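Home | Pay and hours | Health and safety | FAQ | Contact

Print this page | E-mail this page

Questions about the gripper work at Costigan

Compiled by Ewan Rutherford for the packing staff. Last changed 18th March.

What is the gripper work?

Packers pick up goods with hand-held grippers that have a camera on them, and put them in boxes. The recordings go to Skiltach, which uses them to train a packing system called Groltow. Management calls this "sharing your expertise." I would call it packing with a tool on each hand, more slowly than you normally would, so that a machine can learn how.

Is Groltow packing orders now?

No. In February we were told it was "close." I asked close to what and was promised a written answer. I'm still waiting for it. Every gift box that leaves Costigan is packed by hand.

Why snacks and gift boxes? Wouldn't cartons be easier?

Much easier, and machines elsewhere have handled cartons for years. Snack pouches are shiny, they slump, and they slide over each other when you try to stack them. Open presentation boxes scuff if you lean on the side. Skiltach wants recordings of the awkward items. Keep that in mind when someone tells you the machine will only take over the dull jobs. Fitting a mixed box so it looks good is the part most of us like.

Do I have to take part?

The notice says it's voluntary. The roster says something else, as eight people have been put down for sessions and at least two of them first learned of it from the roster. If your name is there and you didn't agree to it, tell Marama Rakena before your shift. She can take you off. You don't have to give a reason, whatever the form says.

Am I paid for it?

At your normal hourly rate, with no extra. The piece bonus is where people lose out. You can't make your usual numbers with grippers, and the first payslips treated session time as slow packing. Marama got that changed, and session hours should now be left out of the bonus sum. Check yours anyway.

What does the camera record?

Whatever is in front of the gripper, and that's more than the box. It can pick up the room behind the table, so put away letters, medication and anything with your name on it. We were told there is no sound. I have seen no document that says so.

Who owns the recordings?

Skiltach. The agreement covers 243 sessions and I can find nothing in it about deleting them. If you leave Costigan, your sessions stay in the set. We have asked for a clause on this.

My wrists hurt afterward. Is that normal?

It's common, which doesn't make it all right. Squeezing a gripper uses the hand differently from picking up a packet. Report it in the accident book the same day, even if it feels minor. You can stop a session at any point, including halfway through a box.

Will there be fewer jobs?

I don't know, and I doubt the people saying "no" know either. What we have is one sentence: "There are no current plans to reduce headcount." It has the word "current" in it. Ashton Waaka came to us from Kultano, where the same sentence went up on the wall. The jobs did stay for a while, he says, and then people who left weren't replaced. One site doesn't prove anything, but it's a fair reason to want something firmer in writing.

Is there anything good about it?

A few people enjoy the sessions as a change of pace, and I take them at their word. If Groltow ever does the heavy lifting at the end of the line, I'll say thank you. Lifting isn't what it is being taught.

What does a session look like?

You stand at a table with the grippers and put packets in a box, such as the pink one with the maroon pouch on top.
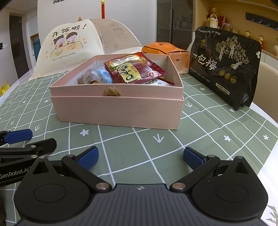

Shona Tomoana writes: I think you're too hard on it, Ewan. I've done plenty of sessions and I'd sooner be the one teaching the thing than be walked past by it. But I agree about the bonus. Mine was wrong again last month, and when I asked, they said the system did it. Which system? Somebody typed those hours in.

Related pages
Reading your payslip: session hours and the piece bonus
How to come off the gripper roster
Wrist and hand pain: what to write in the accident book
Our letter to Skiltach on deleting recordings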